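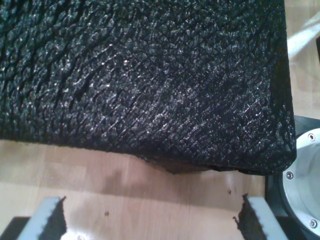
Figure 4. Gripper fingers open, with textured pads on the inner faces.

Mar 3, 2024 – Tremance Cell Notes
Last updated: Mar 3, 2024
Search Corkitden

4.2 Pad Maintenance

Pads on the Tolik cell were checked every 26 cycles. A pad with a frayed upper edge was logged and trimmed, and the table was wiped before the next run. 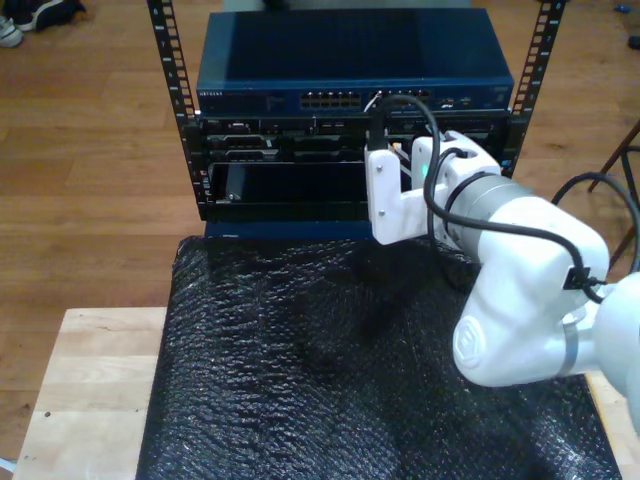
Photo: Bunnag Lab

The arm was then jogged to the front of the server chassis, level with the drive caddy, to check alignment. Finger offset was reset to 2 mm – the January value.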